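Projects > Fluvano > Gripper trials > Minutes

Gripper trial meeting, 15 Mar 2022
Chair: Reijo Manninen

1. Jaws
The slotted Jetar jaws have now done 313 picks on T-shirts and we're all very pleased with them! Thin hems are still the hard part – the Stastitz pads did better there but let go of anything heavy. Agreed to keep Jetar on both arms and try the pads again in October.

2. Controller
Kemppainen board now running at 250 Hz. Much smoother on the right arm, and the left gets the same settings next.

3. Clothes on the table
Dark colors stay in the set. The dark green T-shirt goes in the middle between the arms, with the other pieces kept to the sides.

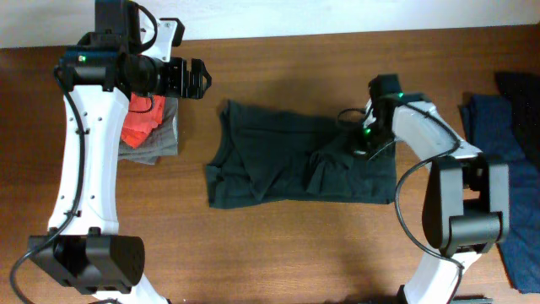
Reijo would love to see the wrist camera compared on green and navy before we touch the lighting. Agreed, 5 runs each.

4. Actions
Reijo: copy settings to left arm, order spare pads.
All: log every dropped hem, even the silly ones – they're useful.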